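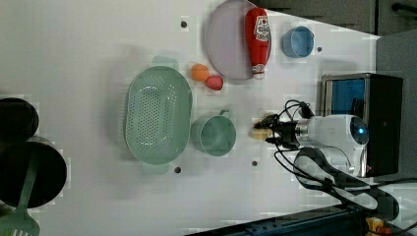

The kitchen table, with the mint-green colander and cup and the ketchup bottle on its plate.

Play Kitchen Corner, progress report to the Lurberg Fund
12 December 2022
Prepared by Katherine Cuervo

Dear friends at Lurberg,

It has been a busy and very happy stretch since we wrote to you in September, and I hardly know where to begin, so I will begin with the kitchen things themselves! Your grant of $600 went mostly on the toy food and the dishes, and we have spent $401 of it so far. Ulises Cisternas went through the catalogs with me over several long evenings (he has strong feelings about colanders) and we settled on soft colors, with the red ketchup bottle for a bit of cheer. The little orange fruit is a great favorite, and so is the light blue piece.

We have kept everything on the white table, spread out so that each thing can be seen and reached without digging through a bin. Sorting, serving and putting away are the three activities we have written up, and Ulises is still fussing over the wording of the third.
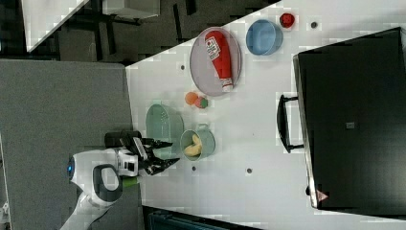
What comes next

The rest of the money is set aside for a second box of dishes, $100 of it for storage tubs with proper lids. We would also love to try the activity cards in Portuguese with our friends in Bragança, and Katherine's draft will come to you as soon as it is typed up.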